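Drillow Shared Workshop - gripper build group
Minutes of meeting, Wed 15 April

Present: Lejla Begović (chair), Edem Ansah, Yabsira Lencho, Thắng Lâm (minutes)
Apologies: Yaryna Didenko

1. Minutes of last meeting
Agreed. Edem asked for the spelling of Brorkard to be corrected under item 4. Done.

2. Hand-held gripper
Edem reported that the linkage has been reassembled with new pivot pins and the fingers now close evenly. The left finger still has a little play when fully open. Yabsira thought this was the bore in the printed part and offered to reprint it at 100 per cent infill. Agreed to try one finger first and leave the other alone.

Lejla asked if the blue pads were staying. Edem said yes for now. The softer ones wore through at the corners and he has no more of that sheet.

3. Handling trials
Yabsira has started on small household things in soft packaging. The log stands at 171 grips, of which 53 are marked as slips. Most of the slips were on thin plastic bags taken near the top, where there is nothing firm inside to close on. Thắng suggested noting the grip height each time. Agreed, and a column will be added to the sheet.
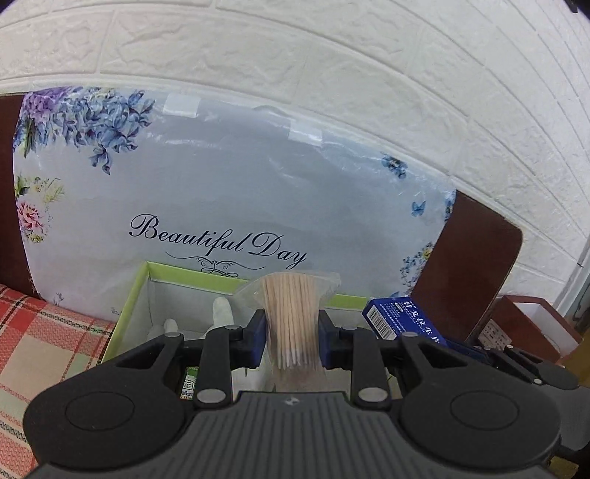

Item 3: bag of toothpicks held upright between the pads.

Lejla would like the log to reach 1000 before any change is made to the pad shape. Edem felt this was too many for one person - it was left that everyone does a share at home and sends the figures to Yabsira.

4. Parts and money
The Briem order has come except for the spare springs. Thắng to chase. The Allov motor was discussed again and put off until the hand-held version is settled. Yabsira was against buying it second-hand.

5. Workshop matters
The small pillar drill is out of use until the guard is refitted. Please put the pin punches back in the rack.

6. Actions
Yabsira - reprint left finger, add column to log
Thắng - springs from Briem
Edem - write up the pad fitting and send to Yaryna
All - grip trials at home

Next meeting to be fixed by email once Yaryna is back.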